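Speaker notes: Getting a toy library through its second year
Tondden branch, evening session, 7:00 pm start

Slide 1
Welcome. Fire exit is on the left. Ask people to hold questions on insurance until the end.
We opened in December with 319 items on the shelf. We now have 857. Most of this talk is on what that did to our storage and our checking time.

Slide 2
Loans run for 3 weeks. We tried two and the late returns were too many to chase. Zandley still uses two and it works there, but they are open more hours than we are.
Mention the renewal rule: one renewal, then it comes back for at least a week.

Slide 3
Large items. Play kitchens, workbenches, dolls' houses. They take up the most floor and they are the most asked for. We stopped lending them in pieces. A kitchen goes out whole or it stays in.
Pause on the pictures. Let people look before moving on.

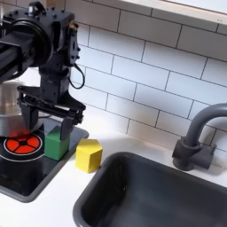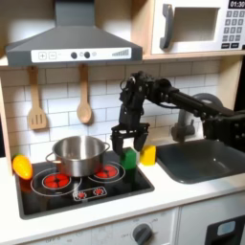
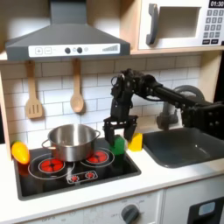
Slide 3. Second picture: the sink and stovetop. Third picture: the hood and microwave.

Slide 4
Checking returns. Knobs, doors and handles first, then anything a child could pull off. Small parts go in a zip bag tied to the main item, with the item number on the bag.
If a part is missing we write it on the card and lend the item anyway, unless it is a safety matter. Families do not mind a missing spoon. They do mind waiting four months for a repair.
Cleaning is warm water and mild soap. Fabric goes through the wash between loans.

Slide 5
Money. Membership is 16 dollars a year. No fines. Pranenitz charges by the item and gets more income, but also spends more time at the desk taking payments.
Skip the budget table if we are past 7:40.

Slide 6
What we would change. Number the shelves before opening. Buy fewer puzzles. Set a size limit on donations and print it on the door.

Questions. Handouts are on the back table, and the sign-up sheet for the Zandley visit goes around now.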